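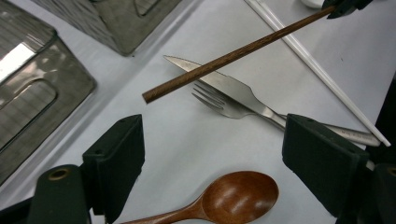 Where we are with the supper room

Hi Wouter, you asked for something you could read over a coffee before the February meeting, so I'm keeping the spreadsheet for the attachment and just telling you how things stand.

The short version is that the Obura supper room is open, people are coming, and we're a bit behind on the cooking classes. Your grant was meant to cover the kitchen refit, the tableware and the first season of food, and two of those are paid for in full. Food is the one still moving, and I'll get to that.

The kitchen

It's done! The new sinks went in before the holidays and the inspector signed us off on the second visit (the first time around he wanted a splash guard beside the hand sink, fair enough). The old range stayed. I know we'd budgeted to replace it, but Njoroge Tanui took it apart over two evenings, cleaned the burners and got it going again, and I'd like to talk to you about moving that money over to a second fridge. We are playing shelf Tetris every time the Nirau farm box arrives and I've lost more lettuce than I care to admit.

Tableware

We bought settings for 100, mostly secondhand from a hotel clearance at Ovard, and had enough left to get serving bowls as well. The plates don't all match and I've grown fond of that. Forks disappear. I don't know where they go. I've put in for another box of them under sundries, and you'll see the line on the second tab.

Suppers

Doors open at 5:30 p.m. and we're usually washing up by eight. We've served roughly 1,000 meals since opening, which is ahead of the plan, and the noodle nights pull in the biggest crowd by a long way. Soup nights were slow until we moved them off the same evening as choir practice next door, and now they're decent. Several of the older regulars have asked for a lunch. I've said maybe in spring, please don't hold me to it.

Food costs

Okay, the awkward part. Cooking oil and rice both went up, and our supplier, Flundska, dropped the small-order discount we'd been counting on. We've switched to bigger, less frequent deliveries, so the January bill came down again, but we're still over for the season. I think we can close the gap if the bread donation keeps up. If it doesn't, I'll call you well before the money gets tight.

Classes

Only the beginner class has run so far. It went well, lots of dumplings, one small burn (cold water and a bandage, all logged). The family class needs a teacher who can do late afternoons and I'm meeting a possible one next week.

What I need from you: a yes or no on the fridge, and the date the next payment goes out so I can place the rice order.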